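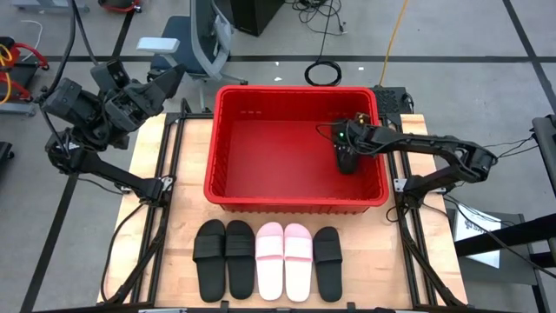

Red bin on the worktable, one black slide inside.

Terholm Outdoor Movie Screen Kit, 12 ft
Rental and sale. Pickup at Worku, side door, after 4 pm.

Rent: $77 a night
Buy: $288, used kits only, no new ones till August

Front projection screen, folding frame, two legs, guy lines, stakes, carry bag. Projector NOT included. Most people take the Brimetti with it, see the projector page. Any projector with HDMI will do if it's bright enough, but don't start before dark. Kids movies at 7:30 in June look like fog. Animation holds up best, anything shot at night is going to be mush until the sky is really black.

Screen is white matte with a black border. Wipes clean with a damp cloth, no sprays please. Small crease near the bottom on the older kit, you won't see it once the movie's running. Ask for the newer one if it bothers you, first come first served.

Setup. Lay the frame flat, open the hinges, snap the screen on from the top corners down. Then legs. Takes 2 adults, don't try it alone. Face it away from the street light if you have one. Guy lines every time, even when there's no wind – it's a sail.

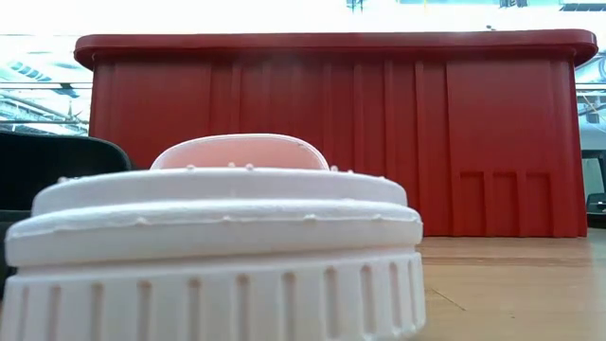 The Terholm bag is tight. Frame goes in first, folded, then the screen rolled with the white side in. Do it the other way and the legs rub the surface, which is how the last one got wrecked. Stakes and lines don't really fit and they come back muddy anyhow, so throw them in something open. A big plastic bin like the red one behind the white piece is plenty. Bring it back the same way, we'll sort it out.

Sound. The projector speaker is fine for a dozen people close in. More than that, get the Bromdale speaker pair. Put them under the screen, not behind you, or all the dialog comes from the bushes. Long musicals and anything with whispering, definitly get the speakers.

Berhanu Adugna will walk you through the hinges at pickup if you haven't used one before. Five minutes. Worth it, the hinge locks are stiff and people

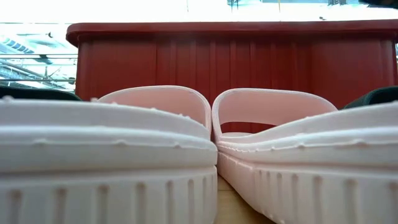 force them. Press the tab in, then fold. If it won't move the tab isn't in.

Rain: call before 3 pm and we move your date, no charge. After that it's your night. Do not leave the screen up in rain, and dont pack it damp.

Licensing is on you. Family in the yard, fine. School, church, block party – you need public showing rights for the movie and we can't get those for you.

Deposit by card, back when the kit's checked in. Return by noon.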